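Search this site
Search
Enter keywords

The Junk Table, Week by Week

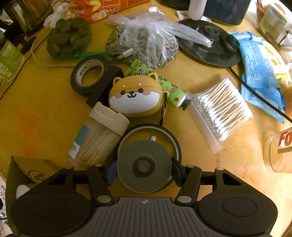 The table in the back room at Desdale has been the drop point for loose things since January. Anything that turns up in a coat pocket, a car door or the bottom of a bag goes there until Sunday evening, when we clear it. The earbud case shaped like a shiba inu, with the pink cheeks and the black carabiner on its side, had ended up in the middle of everything, between the toothpicks and the snack wrapper. The notes that follow go by item, in the order we put things away.

Earbud case
Goes on the hook by the door. The carabiner clips straight on, so it doesn't need a tray or a box. Raghda Twal asked for it to stay where she can see it on her way out.

Toothpicks
A cylinder with a cream lid and a white label with a teal stripe. It was lying at an angle and still packed. Toothpicks live in the kitchen, second drawer, with the matches and the birthday candles. Stand the container upright and press the lid before you close the drawer. We lost a full one in there in January and were finding them for 6 weeks.

Cotton swabs
Clear plastic bag, white tips. These go to the bathroom shelf. We decant them into the short glass jar from Zorna and throw the bag out. The jar doesn't hold a whole bag, and whatever is left over goes in the travel kit.

Green tube with the black cap
Bathroom shelf as well, cap end down. If you can't tell whose it is, leave it on the shelf for a week and then ask.

Black tape
The roll goes on the peg in the hall closet with the string and the scissors. Fold the end of the tape under before hanging it up. Ezequiel Montes uses it on bike handles and will want to know where it went.

Foam block
Kept, for now. Foam goes in the Fastetti carton on the closet floor, which is where we look when something has to be mailed. When the carton is full we stop keeping foam.

Green mesh bag
Tied with bright green string, with round green things inside. Mesh bags get hung up and never stacked, and this one went on the pantry hook. The string can be used again. Untie it if you can and save it.

Beige cord
Thin, and looped across the tabletop. Wind it around four fingers, slip it off and put a twist tie around the middle. Cords have their own shoebox, marked CORDS on the short end. Anything in the shoebox for a year gets a second look.

Clear bag of gray pieces
The bag is crumpled, with dark gray items in it and a small white cylindrical part among them. Small parts stay together in whatever bag they came in. We write the date on a strip of masking tape, stick it on and put the bag in the Bustamante tin. The tin is on the top shelf and you will need the step stool.

Black round base
Ridged in rings, from the upper right corner of the table. It may belong to a lamp, or it may be a suction mount. We tried it against the two lamps upstairs and it matched neither, so it is back on the table until next Sunday. If you know what it goes to, leave a note.

Snacks and wrappers
The orange package went to the snack basket in the kitchen. The green wrapper with the beans on it went there too, after a check that it wasn't empty. The dark green patterned wrapper went in the trash, along with the crumpled tissue.

Tabletop
Light wood, and it marks easily. Wipe it with a damp cloth, then a dry one, going with the grain. The whole job took 25 minutes with two people. The table was clear apart from the round base by 7, and Raghda put her keys on it at five past.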